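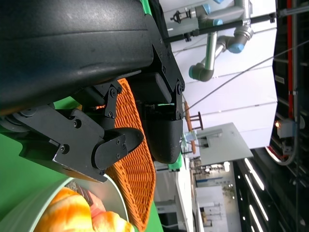
Sun 29 March

Dye bath notes, batch 314. Used the Arnico powder again, 53 g to the pot, salt added after the first simmer. Vilho wanted vinegar as well but I left it out so we can compare with his strips from last time.

Willow strips soaked overnight in the long trough. Two split at the thick end when I bent them, both from the Standwood bundle. The Kokkonen bundle bent fine. Ulla says the Standwood lot was cut late – ask her which field.

Color came up darker on the bark side. Rinsed until the water ran clear, then hung on the back line. Tag ends with pencil, the marker bled again.

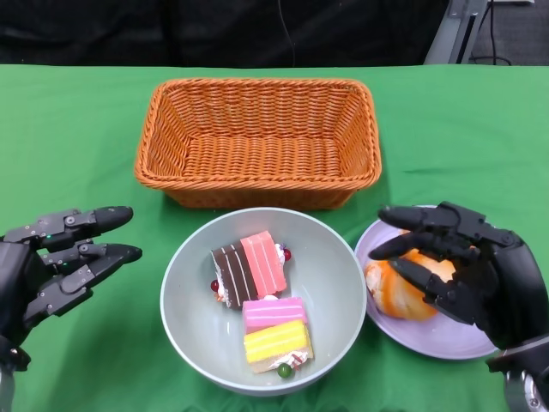
Orange basket with the twisted rim, on the green cloth.

Rim practice: my own rims still gap at the corners. Kerttu starts hers in the middle of a long side and keeps the strands damp with a sponge. Will try that on the next small one.

To do:
Order more salt
Clean the trough filter
Return Oskari's side cutters
Light test on 314 – half of each strip under card, south window, leave until June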